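首页 | 访谈 | 方法与数据 | 往期 | 关于我们

手上的活，怎么记下来
——与Fedoruk实验室一位方法研究者的谈话
2025年9月

约采访的时候，他先声明自己“不做机器人，只做机器人之前的那些麻烦事”。所谓麻烦事，是一项叫Torel的研究：让人拿着手持夹爪干活，把动作记录下来，再拿去训练机械臂的策略。论文里这一段写得很体面，占了半页。真正做起来，用了两年。

“半页是审稿人要求压缩的，”他说，“原稿有三页，其中一页讲怎么拿刀。”

他说的刀是美工刀。Torel选的任务都不算威风，抓起来、转个方向、放到板子上，诸如此类。美工刀排在任务表里比较靠前的位置，理由是它又窄又滑，竖着夹和横着夹完全是两回事。人手处理这种差别不经大脑，换成两根弯曲的手指，每一次犹豫都会留在轨迹里。

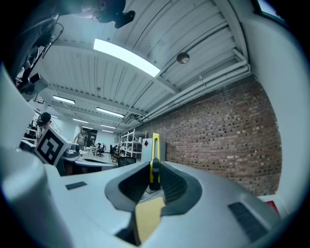 “我们最早把犹豫全删了，”他说，“觉得那是噪声。数据干净得像样板间，训练出来的策略也像样板间，好看，住不了人。”

后来组里做了一次对照。同样是2000条示范，一组剪掉停顿和重抓，另一组原样保留。先在台面上测，两组差不多，大家松了一口气，准备写结论。接着有人把物体的初始角度改了改，剪过的那一组就开始对着空气合爪，姿态十分自信。没剪过的那组会慢一点，歪一下，再来一次。

“它学会了心虚，”他说，“这是我们最主要的结果。题目当然不能这么起。”

题目最后叫什么，他自己也得翻一下手机。副标题里有“纠正性动作的保留”几个字，他认为这几个字至少劝退了一半读者。

我问，为什么要由人拿着夹爪来做，直接遥控机械臂不行吗。他喝了口茶，看样子这个问题回答过很多遍。遥控当然行，合作方Cleveo那边一直在遥控，一上午能录的条数让他不太好意思替人家公布。人自己拿着夹爪，动作快，也愿意换地方，蹲下来、伸长胳膊都可以。代价是位置得另想办法算，夹爪上的方块标记就是干这个用的。标记一旦被挡住，轨迹会突然跳出去，“跳到隔壁楼，再跳回来，中间零点几秒”。

这类跳变，Torel的处理办法是整段作废，不补。他对插值有成见。“补出来的动作谁都没做过，你让机器去学一个谁都没做过的动作，它学得比什么都快。”

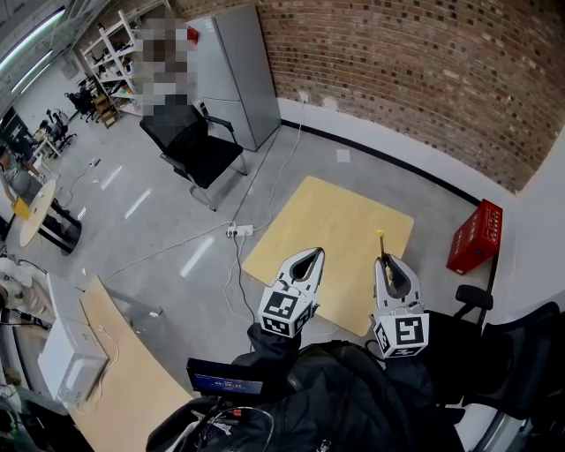 双手任务是今年2月加进来的。左右手各拿一只夹爪，听上去是数据翻倍，做出来是问题翻倍。两只手的时间戳要对齐，两边的标记会互相遮挡，操作者还有各自的习惯：有人永远右手先动，有人让左手悬在那里，什么也不干，像开会时坐在旁边的领导。

“悬着的那只手要不要算数据，我们吵了3个星期。”最后的决定是算。策略需要知道另一只手在等，否则两边会同时去抓同一样东西。他承认这个决定目前只在几个任务上站得住，换到需要两手交接的动作，效果时好时坏，论文的局限性一节里写了，“写得很小声”。

至于规模，他不太愿意谈。双手部分目前放出来的有将近1000条，同行里比这大得多的有的是。他觉得条数这个指标迟早要出事：录制的人知道在数条数，动作就会变短，越来越利落，越来越像在表演抓东西。Torel后来改成按时段排班，每人一次录2个任务，录完就歇，当场不报数。进度表因此难看了一阵子。

负责复现的是Drimham的一个小组，用自己的夹爪和自己的场地重做了台面部分。结论方向一致，差距比原文小。我问他失望不失望。

“小一点挺好，”他说，“要是复现出来比我们还大，我就该回去查代码了。”

下一步他想测重抓次数有没有上限，也就是示范者笨到什么程度，数据就真的不能用了。这需要招一批手不太巧的人。招募启事他改了好几稿，还没想出不得罪人的写法。

联系编辑部 | 投稿说明 | 版权所有，转载请注明出处 | 返回顶部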